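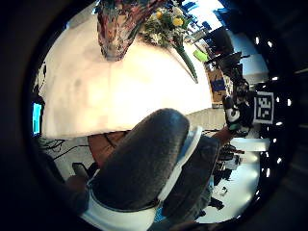
Late withdrawal rule (Candbridge)

Main page Contents Elections Local government Random article Talk View history

The late withdrawal rule is a provision of the Candbridge city charter that governs what happens when a candidate for mayor or city council leaves a race after the ballots have been printed. Under the rule, the candidate's name stays on the ballot and votes for that name are counted and reported, but the candidate cannot be seated. If the withdrawn candidate receives the most votes, the office is declared vacant and a special election is held.

The rule applies only to city offices. Races for Wynne County offices that appear on the same ballot follow county procedure, under which votes for a withdrawn candidate are not reported at all.

Background

Before the rule was adopted, the charter had no language on withdrawals. The city clerk handled each case separately, usually by posting a notice at polling places. Voters who had already returned an absentee ballot had no way to change it, and the clerk's office did not say in advance whether votes for a withdrawn candidate would be counted.

The gap drew attention during a November council election in the Bromell ward. One of three candidates announced that he was leaving the race 2 weeks before the vote, after a local newspaper printed claims about his conduct toward a former employee. He denied the claims. His name remained on the ballot, and he finished first by 128 votes. The clerk first declared the seat vacant, then certified the second-place candidate, and the dispute went to the county court.

The court ordered a new election in the ward. Its opinion took no position on the claims against the candidate. It found that the charter gave the clerk no power to award a seat to someone who had not received the most votes, and it advised the council to write a procedure before the next election.

Adoption

The council considered two drafts. The first would have seated the runner-up whenever a winning candidate had withdrawn. Supporters said this would save the cost of a second election. Opponents said it could put a person in office with very little support, and that voters who chose a withdrawn candidate on purpose were entitled to have that choice recorded.

The second draft, which became the present rule, was placed before voters as a charter amendment. It passed in every ward except Bromell, where the seat had been empty for much of the year and many residents favored the runner-up plan. The amendment took effect on Sun 8 December.

Provisions

A candidate may withdraw without penalty until the day the ballot is sent to the printer. After that day, a withdrawal must be made in writing and signed in front of the clerk. A statement to the press or on social media has no legal effect, and a candidate who makes one remains eligible until the written form is filed. Once filed, the form cannot be taken back.

The clerk must post a notice at each polling place and include the same notice with any absentee ballot mailed after the filing. The notice gives the candidate's name and the date of withdrawal. It may not give a reason.

A special election under the rule is open to new candidates, who must collect 300 signatures from registered voters. Candidates from the original election – other than the one who withdrew – do not need to collect signatures again. The withdrawn candidate may not run in the special election but may run for the same office in later years.

Criticism

Critics have focused mainly on cost and delay. A special election for one ward requires the same number of poll workers as a regular one, and turnout is usually lower. In the only ward contest held under the rule so far, about 400 people voted.

Others object to the ban on giving a reason in the notice. They argue that voters may treat a withdrawal for illness and a withdrawal over alleged misconduct very differently. Defenders of the ban say the clerk should not be asked to describe accusations that have not been tested.

Similar rules

The city of Clurkia has a related provision but allows the council to fill the vacancy by appointment until the next regular election. Clurkia's rule also covers the death of a candidate, a case that the Candbridge charter handles in a separate section.

See also

Ballot access
Special election
Wynne County elections
Write-in candidate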